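How to Line a Round Trash Bin With Shopping Bags

Posted 2020-11-28 in Floors and Waste

Printed shopping bags work as liners in most small round bins. The usual failure is a bag that slides down inside the first time something heavy is dropped in. The method below prevents that and takes under a minute.

What you need

Round bin, up to 30 cm across the rim
Shopping bag, with a mouth wider than the rim
Second bag, kept as a spare

Step 1. Check the bag

Blow into the bag and squeeze the mouth shut. If air escapes at the bottom seam, use the bag for dry paper only. Thin bags such as the Geltis carrier tend to split at the handles first - the seam is usually fine.

Step 2. Seat the bag

Push the bag down with a closed fist until it touches the base. Press out the air trapped between bag and wall. A bag that hangs short will tear under a full bottle.

Step 3. Fold the rim

Turn the edges outward over the rim, some 100 mm all the way round. On tapered bins like the Brusik, pull the slack to one side and knot it.

Step 4. Load bottles

Empty the bottle, put the cap back on and lower it in base first. Standing it neck up keeps leftover drips off the fold. Leave the next bag on the floor beside the bin, ready for the change.
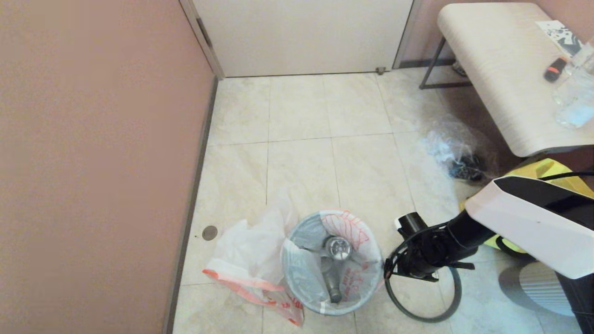
Step 5. Change the bag

Lift the fold evenly on both sides, tie the handles and remove. Wipe the inside of the bin with a damp cloth and let it dry before seating the next bag.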